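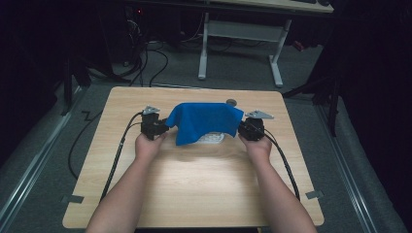
Dristorby Makers' Club – Automation Section

Thread: Hand-held gripper pair from Sostden, worth the money?

tully_bench wrote:
We have the Sostden pair on trial until Tuesday and I promised to report. The price I was quoted is 2763 for two grippers, cables and the recording software. Our task is cloth: you take one gripper in each hand, pinch the edges and fold. For me the grip on soft fabric is good. The weight is less good. After 79 recordings my wrists were asking for a pause.

oakrail wrote:
Thank you for the report. Is the cable not in your way? I tried the Drirell kit in September and I liked it more for this one reason, it has a battery.

tully_bench wrote:
The cable is thick, yes, and it pulls a little when you turn the hand. I have learned to let it fall at the outer side of the arm. With the Drirell I had to stop and charge every two hours, so I prefer the cable.
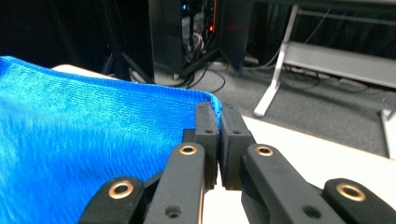
What I like most is how the fingertips take a corner. You do not need to close very hard, and the pads are held by normal small screws, so I expect to change them myself when they are worn.

mossgate wrote:
I do not agree about the pads. We bought the same pair and on thin cotton they slip. A blue towel is the easy case, it has a rough surface and anything can hold it. Please try a shirt before you recommend it to beginners.

oakrail wrote:
Mossgate, did you clean them? Mine from Drirell also slipped until I wiped off the dust.

mossgate wrote:
Of course I cleaned them. I wrote to Sostden and they offered me softer pads for 300 more. At this price they should be in the box.

tully_bench wrote:
It is a fair point about the shirt. I will ask for the soft pads on loan and write again. I still think the mechanics are better than in the Drirell – there is almost no play in the joints.

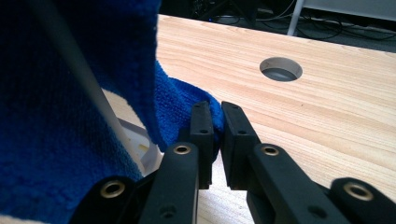 Dristorby, September

Second report, as promised. The soft pads came and I folded shirts with them for a whole evening. Mossgate was right, the standard pads lose thin cotton at the collar, and the soft ones hold it. For towels I see no difference. I have asked Sostden if they can put both sets in one package and I am waiting for the answer.

oakrail wrote:
If they agree, I would join an order. Which length of cable did you take?

tully_bench wrote:
The longer one. Take the same, with the short one you cannot reach across the table.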